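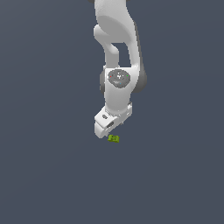 Shiferaw Robotics Club, Simulation Team

The Brick Project is a student project of the Shiferaw Robotics Club in which members program a simulated arm to pick up a green toy brick. It was started in March by Socorro Flores. 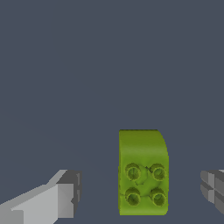
Each team writes its own grasping code and is scored over 80 trials. The brick has four studs and a curved end, and teams choose their own approach angle. 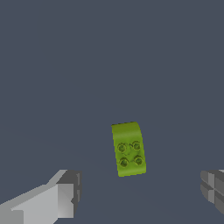 Code is kept in a shared folder called Trellari. The longest entry so far runs to 2,280 lines. Teams have up to 70 minutes for a scored session.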